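So Olldale PD put out a press release this morning saying the catalytic converter "ring" has been "dismantled." I read it twice and I have some problems with it.

What we know for sure: two men were arrested in March behind Hayashi Auto on the Skeltmont road, a little before 4 a.m. They had a saw and a floor jack in the back of a van. Both have been charged. Both have pleaded not guilty.

Everything after that paragraph gets soft real fast.

The headline number is 101. As in "101 thefts linked to the investigation." Linked how? The release doesn't say. I've been on enough of these to know "linked to" can mean "we have them on video" or "it happened in the same county."

I went and pulled the charging documents. Fourteen counts. So what's the status of the rest? Are they closed? Open? If your car is one of them, does anybody call you?

Asked department spokeswoman Skye Skinner that exact question. Her reply: "We are confident these individuals are responsible for a significant portion of the activity." OK. Is a significant portion 14, or 101? She said she'd get back to me.

To be fair to Skinner, she picked up the phone, and she's more than once been the only person in that building who will. I still need the answer.

Next: "Thefts have fallen 20 percent since the arrests." Compared to what? The month before? Same month last year? There's no table attached and no footnote. I asked for the monthly figures and was told to file a records request, so I filed one.

Also worth remembering that thefts here were already dropping over the winter. We ran that story. The department liked it so much they shared it.

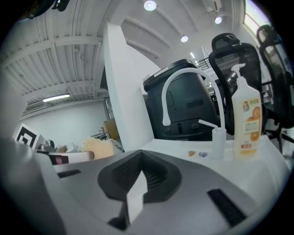
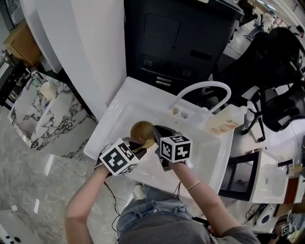 The counter, then the sink.

Now the part I think this release is really for. Fourth paragraph, all of a sudden we're talking about Nolis, the license plate reader system the city has been testing. The arrests "highlight the value" of it.

Did a Nolis reader catch the van? I looked in the affidavit. The word Nolis isn't in it. What's in it is a patrol officer who heard a saw, and a guy across the street who called 911 because he heard it too.

Maybe there's a plate hit that came later and helped with the other cases. Could be! That would be worth telling people. But the release doesn't claim it, if you read slowly. It puts the arrests in one sentence and the cameras in the next and lets you do the rest.

The Nolis contract is up for renewal at the next council meeting. I'll just leave the two facts near each other, since that seems to be how we're doing this.

Karlijn Dierckx, the lawyer for one of the two men, says her client "was never asked about any ring" in his interview and that she has been given nothing on any thefts beyond the charged ones. She's a defense lawyer, so weigh that how you like. It's also something the DA could knock down in one line, and so far the DA's office has declined to comment.

On "ring": the affidavit describes two people and no buyer. Somebody pays for these parts. If the buyer hasn't been found, I don't see what got dismantled.

Called Skeltmont PD as well, because the release thanks them for their "partnership." The sergeant I got was polite and didn't know what it was referring to. He thought it might be the towing.

None of this means the two men didn't do it. A saw at 4 a.m. is hard to explain and a jury may get to hear somebody try. My issue is with the 101, the 20 percent and the cameras.

A few of you are asking if you should take the shield off your Prius. I wouldn't. Converters were still getting reported stolen last week, including one from the church lot on the east side.

If you had one stolen in Olldale and have heard from police about your case since March, or have NOT heard, my DMs are open. A case number helps. I won't use your name unless you tell me I can.

Update: Skinner called back. The 101 is "every report taken during the investigative period." So, all of them. All the converter thefts in town, whoever did them. She says the wording was approved above her.

I've asked who approved it. Will add to this thread when I hear.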